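Categories: Home & Garden > Furniture > Upholstery and Repair

Seat cushion on club chair has gone flat, replace the foam or the whole thing?

Posted by Colm Mac Suibhne, 2020-01-24

I have a square club chair that came with the house when we moved to Wiltholm. The frame is solid and doesn't creak. The seat cushion is the problem. When you sit down you go straight through to whatever is underneath, and when you get up it stays dented for a while. The cover is in good shape and I'd like to keep it.

The cushion is a separate piece with a zipper across the back. I opened it and found a slab of yellow foam with thin batting around it. The foam leaves crumbs on my hands. The cushion is 20 inches deep and a little wider than that. I don't know how thick it was to begin with. Right now it measures a bit over 4 inches at the edges and less in the middle.

A shop in Nolport quoted me more than 303 dollars to redo the seat, which seems like a lot for one cushion. Can I buy foam and cut it myself? What kind do I ask for? And is there any point in putting a board under it, which is what my brother-in-law did with his couch?

Mairéad Tierney

Yes, you can do this yourself. If the foam is leaving crumbs it is finished, and no amount of extra batting will bring it back.

Before you buy anything, take the cushion off and look at the deck, meaning the fabric-covered part the cushion sits on. Push down on it with your fist in several places. It should push back evenly. If one area drops, you probably have a loose spring clip or a torn strap, and new foam will sag into the same hole within a year. Turn the chair over and peel back the dust cover to see. Clips are cheap and usually held with a couple of nails. Stretched webbing has to come off and be replaced, and you'll want a webbing stretcher for that.

For the foam, ask for high density, and ask separately about firmness, because they are two different numbers. Density is how long it lasts. Firmness is how it feels. For a seat I would go with 2.5 pound density or better and a medium-firm rating. Soft foam feels nice in the store and bottoms out at home.

Measure the cover and not the old foam, since the old foam has shrunk. Lay the empty cover flat and measure seam to seam. Cut the new foam half an inch bigger than that in width and depth so it fills the corners. For thickness, measure the side band of the cover between the two seams.
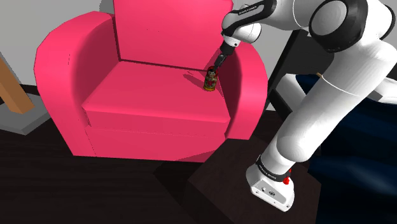 An electric carving knife is the best thing for cutting. Mark both sides with a felt pen, keep the blade straight up and down, and let it do the work. If you don't have one, most foam stores will cut to size for a small charge. Wrap the foam in new polyester batting, front edge first, and use spray adhesive outdoors or with the windows open. To get it back into the cover, put a thin plastic bag over it, fold it in half, slide it in, and pull the bag out once it's seated.

I did two chairs this way last April for less than 100 dollars, batting included. Mine didn't need springs.

Skip the board. It makes the seat hard and it rubs through the deck fabric.

Dunus

I'd just go to a thrift store and find a cushion the right size. Worked for me. Also you can flip it over and get another year out of it if both sides of the cover match.

Mühlbauer

Mairéad covered most of it. Two things to add.

If the cover has been off, don't machine wash it unless the tag says you can. Some of these have a backing that comes apart, and then it won't go back over the foam no matter what you do. Brush it and vacuum the inside seams while it's empty, there will be a lot of foam dust in there.

Second, check the zipper before you start stuffing. An old one can split when you close it over new foam. Rub some candle wax or bar soap along the teeth and hold the two sides together with one hand while you pull with the other. If it does split, you can sew the opening shut by hand with a curved needle and heavy thread. It's at the back so it won't show.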